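# Two days at the Brinmont stamp show

2025-07-10

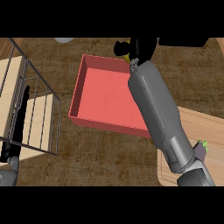
*A red tray and a gray robot arm over a brown wooden floor, computer rendering.*

I drove up to Brinmont for the summer stamp and postal history show, which is held in the exhibition hall behind the old rail depot. Parking was free. Admission was free too, but you had to fill out a card with your name and what you collect. I wrote "wartime mail" and the woman at the desk told me to start at the far end.

She was right. Most of the dealers near the door had modern first day covers and topical packets, birds and trains mainly. The military and censored mail was along the back wall, next to the exhibit frames, and I spent nearly all of the first day there.

The exhibit I had come for was Sotiris Economou's, on mail to and from civilian workers at Tridunness during the Second World War. Tridunness was a supply harbor, and the people who lived there needed a pass to go in or out once the district was closed. Their mail was opened in both directions. Economou has been collecting it since he found a bundle of letters in a box of sheet music, and the display now runs to 256 pieces. He showed the covers in date order, with a small map on each page marking where the writer lived. You can follow one family, the Ververidis family, from a street by the water to a boarding house inland and then back again. Two of their letters have whole lines cut out with a blade, and he mounted them over black paper so the holes show.

I asked him how he dates the covers where the postmark is unreadable. He uses the examiner numbers. Each examiner at the Skistine office had a numbered hand stamp, and he has worked out from clear postmarks when each one was in use. Number 995 turns up for only a few weeks in September 1943. He has four covers with it and would like more. He keeps the list in a school notebook and let me copy out two pages, which took most of my lunch hour.

The talk in the afternoon was on paper and storage. The speaker went on too long about humidity, but the part on old photo corners was worth hearing. Some of mine are from the seventies and the gum has gone brown. I'll be replacing them this winter. She also passed around a cover that had been kept in a vinyl sleeve, and the stamp had a greasy look all over. If you still have vinyl pages, get your things out of them.

On the second day I went through the dealers' boxes. Prices were higher than last year for anything with a censor label, even common ones. One dealer had a ledger from the Skistine mail room, a plain cloth-bound book with 2,873 entries in pencil giving date, examiner, and whether the item was passed, cut, or held. He wanted more than I could spend. I told Economou about it and he already knew. He had been back to look at it three times that morning, and when I left the two of them were sitting down with coffee and the book open on the table.

I came home with five covers and a damaged postcard. The postcard is from a girl at Tridunness to her aunt, asking for wool and a comb. It has no examiner mark at all, so either it slipped through or it was carried out by hand and mailed somewhere else. The town name in the postmark is missing its first letters. I have put it under the lamp twice and can't read it yet.

For anyone going next year: the snack bar takes cash only and closes at two. The lighting over the exhibit frames is poor on the left side, so bring a small flashlight as well as a magnifier. The auction lots can be viewed the evening before if you call ahead. I didn't know that and had to look through mine standing up with a line behind me.

The club library had a table with duplicate handbooks for a dollar each. I bought the one on field post offices and still need the second volume, if anyone has a spare.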